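Write-ahead logs finally clicked for me

I've been building a tiny key-value store in the evenings, and in May I gave it a name (Volico) and a proper write-ahead log. I'm so happy with how it's going that I have to write it down somewhere!

The old version updated its data file in place. Kill the process halfway through a write and you got half a record, which my loader would then read with total confidence. Now every change gets appended to a log first, with a length and a checksum in front, and the data file catches up later. On startup Volico replays the log and stops at the first record whose checksum doesn't match.

I wrote a little crash tester called Skavon to pick on it. It starts the store, feeds it random writes, kills it at a random point and compares what comes back with what was acknowledged. The first long run did 3047 kills and found 21 bad recoveries. I was thrilled - real bugs, with seeds I could replay!

Most of them were the same mistake. I was calling fsync on the log file but never on the directory after making a new segment, and Skavon's fake disk is mean enough to drop the directory entry. One extra call fixed that whole batch. The others came from truncating the old segment before the checkpoint was safely on disk, so I swapped the order and added a marker record.

Bottle and mug, plus the table.

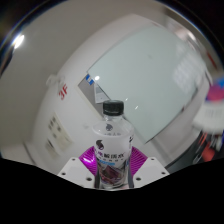
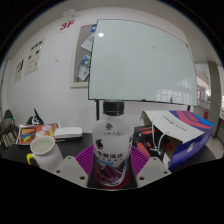
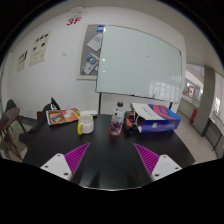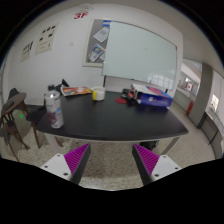
Next up is group commit. Right now each write waits for its own fsync, and on my old laptop I get 173 writes a second from one client, which is pretty sad. If writers that show up during a sync can share the next one, that number should climb fast as I add clients. I have a rough version on a branch and it's only 42 lines - I keep rereading it looking for the catch.

I also want to try a bigger segment size, and to make replay skip anything older than the last marker. If you've written one of these and have a favorite nasty test case, please send it over. Skavon takes a plain text file of operations, one per line, and I'll happily run whatever you've got.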